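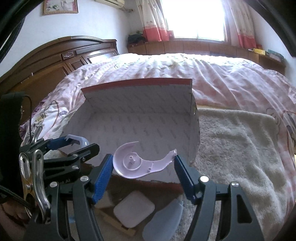 Lilac half shell between the near jaws, with the second gripper holding a curved translucent piece on the left.

Ladomum two-gripper sorting: the jaw width fault
Gallery | Bridville | January 2022
Text: Iwona Kubiak

This page covers the plastic parts task and the fault that cost us a good share of it. The task is simple to describe. Two people, or one person with two hand-held grippers, pick up molded plastic parts one at a time over an open cardboard box, turn them so both sides are seen, and put them down again. The parts are light and thin, with hubs, pegs, ribs and narrow tips, and no two shapes ask for quite the same grip.

We recorded 234 takes. 73 of them have a wrong jaw width for one of the two grippers, and those takes can't be used for training a robot to close on anything. The video is fine in all of them. The number that goes with the video is not.

What went wrong
The width reading comes from a small sensor at the base of the linkage. On one gripper the sensor bracket had worked loose. Squeezing the handle moved the jaws as it should, and for the first part of the stroke the reading followed. Over the last few millimeters the bracket turned along with the shaft and the reading stopped changing. On a large part this hardly shows. On a thin edge the file says the jaws are still open while the part is already being squeezed.

Lech Nowicki found it when he plotted both grippers side by side. One line went down to a different low point for every part. The other had the same flat floor in take after take. He went back through the files and the floor first appears at take 164. There are a few clean takes after that one, and a few we threw out for other reasons, so the affected takes are not a single unbroken block.

Why it matters for safety
A gripper in a person's hand is limited by the person. You feel the plastic start to give and you ease off. A motor that has learned from these files would keep closing until the reading reached the value it expected, and with this fault the reading never gets there. With a plastic shell you lose the shell. With a finger it is worse. None of the faulty takes went to the robot. Duarte Bastos has marked them in the index so they can't be picked up by accident with the rest. 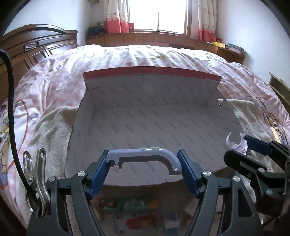
Long curved handle held level between the near pads; torn pale piece in the gripper at right.

Parts like this handle are the hard ones for the sensor. The pads meet it at the two ends, so the jaws are well apart and the reading looks normal even with a loose bracket. Small pieces and thin edges give the fault away. Anyone checking their own files should start with the smallest part they have.

What we changed
The bracket screw now has thread lock on it, and both grippers got the same treatment, including the one that had given no trouble. Each session begins with a closing test: jaws fully open, fully closed, then closed on a 4 mm spacer. The three readings are written on the session sheet before the first part is picked up. The test is repeated after any break and after any knock against furniture.

The recording program also has a new warning. If the lowest reading is identical in several takes with different parts, it stops and asks for the closing test. Genowefa Nowicki wrote that check and ran it over our October files too. It raised no warnings there.

Cables
We looked at the cables as a second possible cause. A pull on the cable near the plug can drop a reading for a moment, but it comes back, and the plot shows a gap with a normal line on either side of it. We found no gaps in these files. Keep enough slack to turn the wrist all the way over, and keep the cable out of the linkage.

Still open
We don't know when the bracket began to move. Take 164 is where it can be seen in the data, and it may have been loosening for some time before that. Marianna Kwiatkowski is comparing the earlier takes against the video, frame by frame, using the pad spacing as a ruler. Corrected widths for the 73 takes may come out of the same work. Until they have been checked, the takes stay out of the set.

Back to gallery index
Next: Plaststead parts, second round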